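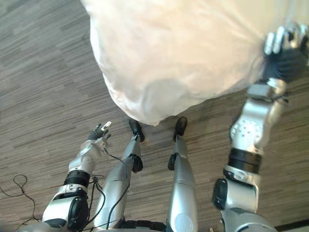
My grandma told me an unmade bed is healthier than a made one, so I'm off the hook, wrote a reader called Zaltora.

Nice try, Zaltora. Grandma has a point, though. You sweat a little while you sleep, and the damp goes into your bedding. Leave the covers open while you eat breakfast and some of it drifts away. Breakfast does not last until February.
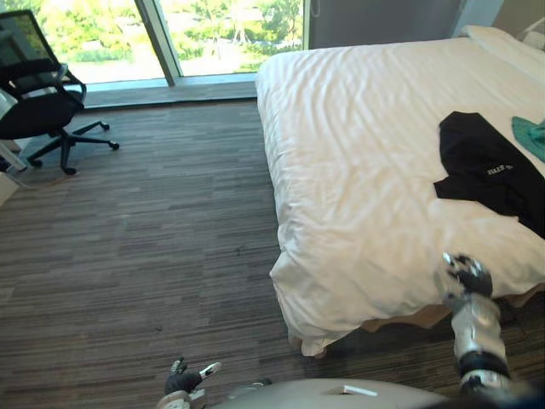 Photo: Vidine / Vallstead Kids

So what is a duvet, anyway? It's a bag full of fluff. The fluff traps air, the air gets warmed up by you, and the warm air has trouble leaving. You are the heater. The duvet just takes the credit.

Clothes left on top don't help much. They are mostly there because the closet is 2 whole steps farther away.

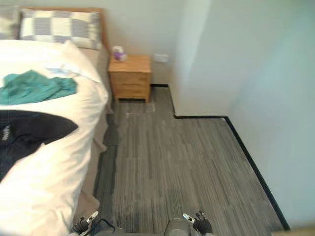
Pillows work on air too. Your head squashes it out all night, so by morning a soft pillow can be as flat as a pancake. Pick it up, give it a shake, and air gets back in between the bits of filling.

Then there are the clothes.
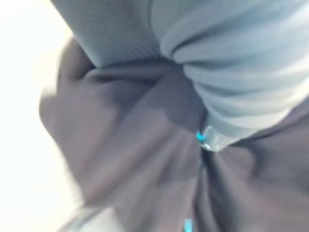 Cloth creases when its threads get bent and stay bent. Fold a shirt and you choose where the bends go. Drop it in a heap and the shirt chooses.

More from Vallstead Kids
Why socks go missing
What is dust made of?
Who invented pajamas?
56 facts about sleep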